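3.2 Small items left on shared tables

The second part of the study looked at what people put down on a shared work table and then leave there. We chose small personal items and small tools because these are the things staff at the Trestitz site most often reported as missing. Larger objects such as coats, bags and boxes were noted only when they stood on the floor near a table, and they are treated separately in Section 3.4.

Each table was recorded at the end of a work period, before anyone tidied it. An item was entered in the log under one of 4 headings: access items (keys, cards, badge holders), hand tools, drink containers, and other. The log used for this part of the study holds 3245 entries. Items that could not be named with confidence went under "other" and were left out of the comparison between sites. We did not open cases or pouches to see what was inside.

Access items raised a problem of definition. A card in a plastic sleeve and a card in a badge holder do the same job for the owner, but they behave differently on a table. The sleeve lies flat and is easily covered by paper. The holder is thicker and usually darker, and people at the Altach site said they could spot one from the doorway. We therefore logged the two as separate types within the same heading. Keys were logged as one item per ring or cluster, with a note if a tag was attached (Figure 3).
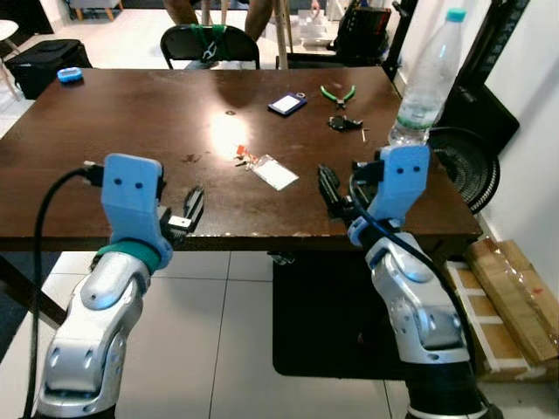

Where an item lay on the table was recorded by zone: near edge, center, far edge, and the two sides. Drink bottles were most common at the sides, within reach of a seated person. Hand tools showed no clear pattern, although pliers and similar tools were seldom put back in a tray once they had been used — a finding that matches the earlier survey by Krawczyk. Access items were found in the center more often than we had expected.

Glare was a practical difficulty. On dark table tops under ceiling lights, clear sleeves were missed on the first pass more often than any other type. From September on, each table was checked a second time from the opposite side, and the later entries are more complete for this reason.

Figure 3. Small items on a shared table, including keys with an orange tag, a sleeved card, a badge holder and green-handled pliers.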